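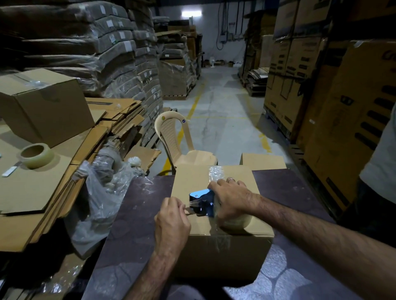 Figure 3. Sealing a carton with a handheld tape dispenser, recorded bare-handed at the packing table.

3.2 Collecting demonstrations by hand

Box sealing looks like an easy job until you try to teach it. The tape has to start on the front face, fold over the edge, run along the line where the flaps meet, and come down again on the far side, and all the while the cardboard is giving way a little under the dispenser. We love this task for exactly that reason! It packs a long string of contact events into a few seconds of work, and people who seal boxes for a living do it with a rhythm that we wanted our policy to learn.

We gathered demonstrations in two ways. In the first, which we call direct showing, packers worked with their own hands and their own tools while a head-level camera recorded the work (Figure 3). We asked for no gloves and no markers, and we left the workspace as the packers keep it, so the view takes in flattened cardboard, plastic film and stacked cartons along with the box being sealed. In the second, remote showing, an operator drove the Starkine arm from a neighboring room with a pair of hand controllers and watched through the same kind of head-level view.

Direct showing was done by seven packers in August, at the Grokau warehouse. Each one got a short talk from Refilwe Masilela, who had run the packing line there before joining the project, and then simply went to work. We kept the instructions thin on purpose. An early pilot in which we told people how to hold the dispenser gave us stiff, slow motions that nobody on the floor would recognize as packing (one packer told us it felt like sealing boxes in a dentist's chair).

Both hands matter in these recordings. In Figure 3 the right hand is curled over the dispenser while the fingers of the left are pinched together beside the front of it. When we annotated only the tool hand, the learned policy let the flaps spring apart in the middle of a stroke. Adding the second hand to the labels fixed most of this, and it was easily the most satisfying afternoon of the whole study.

After removing clips in which the hands left the view, we had 1,095 direct demonstrations. Every clip was split into three phases: anchor, pull and cut. Oratile Baloyi and Kyrylo Fedoruk labeled the phase boundaries separately and then settled their differences together. The cut was the hard one, as the wrist often hides the blade, and we allowed a wider margin there.

Wrinkled tape deserves a word. The strip on the box in Figure 3 is wrinkled along the seam, and plenty of strips in the set look the same. We kept those clips. A wrinkled strip can still hold a box shut, and we wanted the robot to aim for a closed carton and leave the cosmetics for later.

Remote showing was slower, but it gave us something the bare hands could not, namely a force reading at the wrist for every stroke. Section 3.3 explains how the two sets were aligned in Miranda, our training code, and how much remote data the policy needs before the direct clips begin to pay off.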